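**Holanda - July 2023**

Visitors to the Hodik open day in Holanda got to try the hand-held grippers used to teach household robots how to deal with laundry. The event was held in a furnished home in the Wiltholm district and drew 397 people, according to Hodik. It was the second time the group has opened its doors this year, after a smaller one in March.

Hodik records people doing ordinary chores with a gripper in each hand. The recordings are used to train software that will later control a pair of robot arms. Prudon, which builds the arms, is paying for the work and sent staff to answer questions.

The morning was given over to folding and moving clothes. An operator worked beside the bed with a shirt or sweatshirt at a time, and visitors watched from the doorway in small groups. Each group stayed for 8 minutes before the next one was called in.
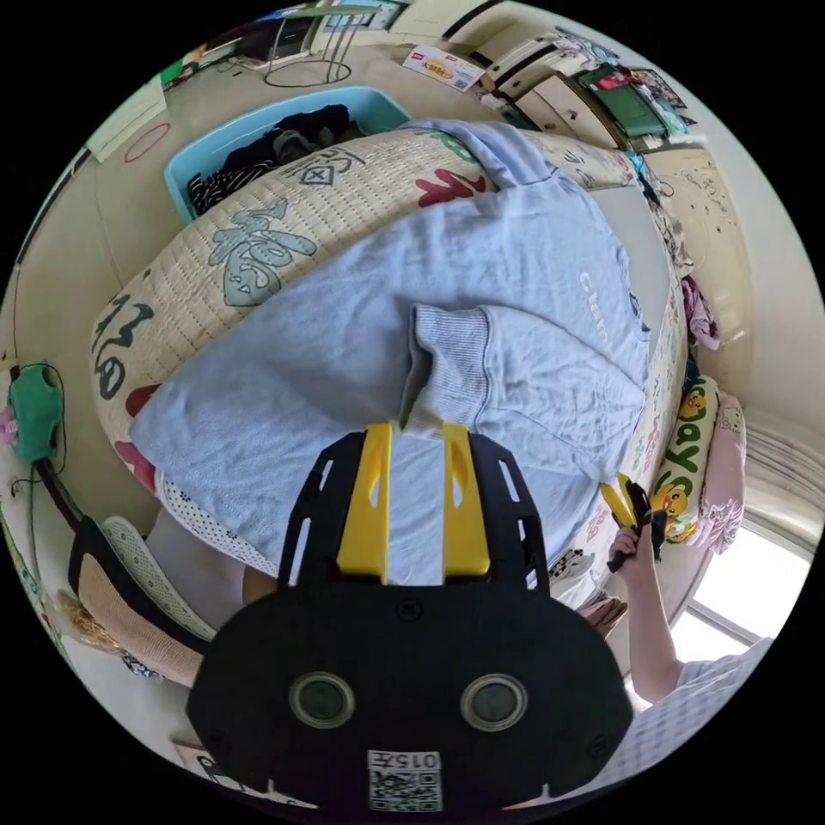

*A light blue sweatshirt on the bed during the clothes demonstration at the Hodik open day.*

The grippers have two yellow fingers. Hodik staff said the fingers are the same shape as the ones on the Prudon arms, so that what a person can pick up with the tool, the robot should be able to pick up as well. Anything the operator would normally do with a thumb or a palm is off limits. Sleeves have to be pulled straight by the cuff, and a large piece usually needs both tools at once.

Staff told visitors that clothing is among the harder jobs on their list. A cup keeps its shape when it is lifted and a shirt does not, so the same shirt can land in a different way every time it is put down. Hodik said it has collected 1115 recordings of clothes handling in Wiltholm up to now. Work with dishes and with toys is planned for later in the year.

The home itself has been left much as it would be with people living in it. Hodik said it made that choice after earlier sessions in a bare test room, where the software learned quickly but did poorly once there were other things in view. Staff do not clear the floor or the shelves before they record.

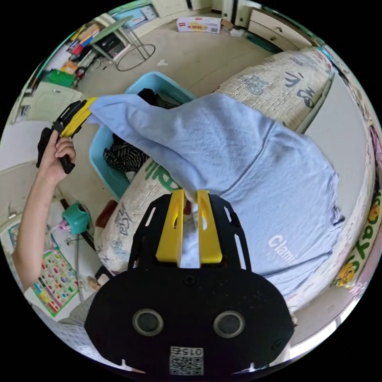
Visitors were invited to try the grippers themselves in the afternoon. The task was to take hold of a piece of clothing at two points, lift it and lay it down again. Most people needed several tries to get a good hold, and a common mistake was closing the fingers too far from the edge of the cloth. Staff suggested going in low and pinching a small amount of fabric. Children could take part with an adult, and the line for the afternoon session ran down the stairs at one point.

There was also a short talk on how the recordings are checked. Each one is watched by a reviewer before it is used, and it is thrown out if the operator touches the clothes with a bare hand or drops a tool. Hodik said new operators get 3 days of practice before their work counts. Several visitors asked about pay and hours, and staff handed out a sheet with details for people who want to apply.

Other questions were about when a robot might do this work in a real home. Prudon gave no date. Its staff said the arms can now pick up a single shirt from a flat surface and move it to another spot, but folding is still slow and often has to be started over. The company did not bring the arms to the open day - it said they are too heavy for the building's upper floor - and showed a video of them in the entrance hall instead.

Some visitors also asked what happens to the recordings. Hodik said operators sign a consent form, and that recordings made in private homes are stored apart from those made at its own sites. A copy of the form was on the table by the door for anyone who wanted to read it.

Hodik plans to hold another open day in Wiltholm once the work with dishes has started. Entry will again be free, but visitors will have to sign up for a time slot in advance, as some people this time were turned away from the morning demonstrations. Sign-up will be at the Hodik office in Holanda and on its website. School groups can ask for a separate visit.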